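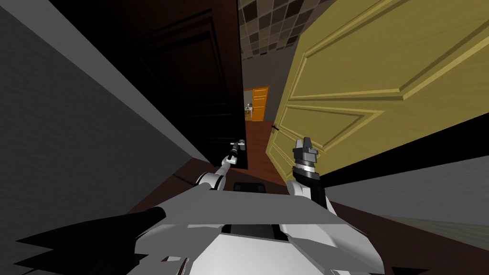
机器人为什么会被一扇门难住

你每天要开很多次门：家里的门、教室的门、冰箱的门。手一伸，一压，一推，人就过去了，连想都不用想。可是对机器人来说，开门是一件很难的事，而且很容易出错。这篇文章讲的就是一次出错的经过，以及工程师后来怎么处理。

先在电脑里练习

这台机器人有两条手臂，每条手臂的末端有一只夹爪，相当于我们的手。它还没有到真正的房子里去工作。工程师先在电脑里造了一条走廊，装上几扇颜色不同的门，让机器人在里面练习。这种做法叫“仿真”，意思是用电脑模仿真实的东西。

在仿真里，门撞坏了不用修，手臂撞弯了也不用换。按一下“重新开始”，一切就回到原来的样子。所以危险的动作、没有把握的动作，都应该先放在仿真里试。

这个练习项目叫Juvora，负责人是梅西·乌里奥（Mercy Urio）。她给机器人安排了500次开门练习。每一次练习，机器人都要完成下面几步：

找到门把手在哪里。
把夹爪伸到门把手旁边。
压下把手。
推门或者拉门。
确认门开了，再往前走。

哪里出了错

500次练习里，有70次没有成功。程序把每一次的经过都记了下来，这种记录叫“日志”。工程师特古·西纳加（Teguh Sinaga）负责看日志。他一条一条地读，发现失败的原因主要有2种。

第一种，夹爪停的位置不对。机器人以为自己已经碰到了把手，其实还差一点点。它往下一压，压到的是空气。门没有动，程序却以为把手已经压下去了，于是命令手臂往前推。手臂推在关着的门上，越推越用力。

你可以自己试一试：闭上一只眼睛，伸直手臂，用食指去碰桌上一支铅笔的笔尖。是不是比两只眼睛都睁开的时候难？判断远近本来就不容易。机器人靠摄像头和计算来判断远近，算错一点，夹爪就会停错地方。

第二种，两条手臂没有配合好。

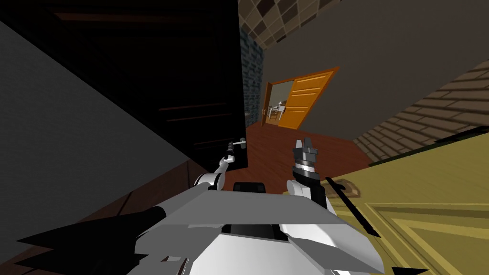 走廊两边都有门，机器人站在中间，左边的手臂可以去够左边的门，右边的手臂可以去够右边的门。问题是，它的身体只有一个。左臂推门的时候，身体要跟着往左前方移动。如果这时候右边的夹爪还抓着另一扇门的把手，右臂就会被拉住。一边要走，一边不放，身体就歪了，有时还会撞到门。

人也会碰到类似的情况。假如你一只手拉着书包带，书包带挂在椅子上，你又急着往前跑，你会被拽住，甚至摔倒。不同的是，你马上会感觉到，会停下来看看是什么挂住了。当时的程序里没有“停下来看看”这一步。

如果发生在真的房子里

在电脑里撞一下门，没有人会受伤。在真的走廊里就不一样了。机器人的手臂很重，也很有力气。门后面可能站着人，门缝里可能夹到手指。一台不知道自己出了错、还在继续用力的机器人是危险的。

所以工程师没有急着让它开得更快，他们先教它怎样停。

怎样修改

布赖恩·姆瓦基尤萨（Brian Mwakyusa）改写了控制程序，新加了几条规则。

夹爪碰到把手以后，先轻轻试压一下。如果没有感觉到阻力，说明没有碰准，要退回来重新找。

推门的力气有一个上限。用到这个上限，门还没有动，就马上停止，不许再加力。

一条手臂在开门时，另一条手臂必须松开，收回到身体旁边。

只要身体歪得超过规定的角度，所有动作全部停下，等人来检查。

改完以后，机器人又从头练习。它开门比以前慢了一些，中途停下的次数也多了。有的同学可能会觉得这是退步。梅西不这样看：停下来以后还可以再试一次，撞上去以后就不一定有机会了。

还没有解决的问题

有些门没有压下去的把手，要拧圆形的球。有些门很重，有些门会自己弹回来。深色的门上装着黑色的把手，摄像头也可能看不清楚。这些情况，机器人都要另外练习。

还有一个问题，大家至今意见不一：门打不开的时候，机器人应该试几次再去找人帮忙？试得太少，它总是麻烦别人；试得太多，又可能把门弄坏。你觉得试几次合适？可以和同学讨论一下，再说说你的理由。

几个词的意思

仿真：用电脑模仿真实的东西，在里面做试验。
夹爪：装在机器人手臂末端，用来抓东西的部分。
日志：程序自动写下的记录，可以用来查找错误。
阻力：你推一样东西时，它反过来挡住你的力。

如果你在学校、医院或者商店里遇到正在工作的机器人，请不要站在它和门的中间，也不要去拉它的手臂。看到它停住不动，告诉旁边的大人就可以了。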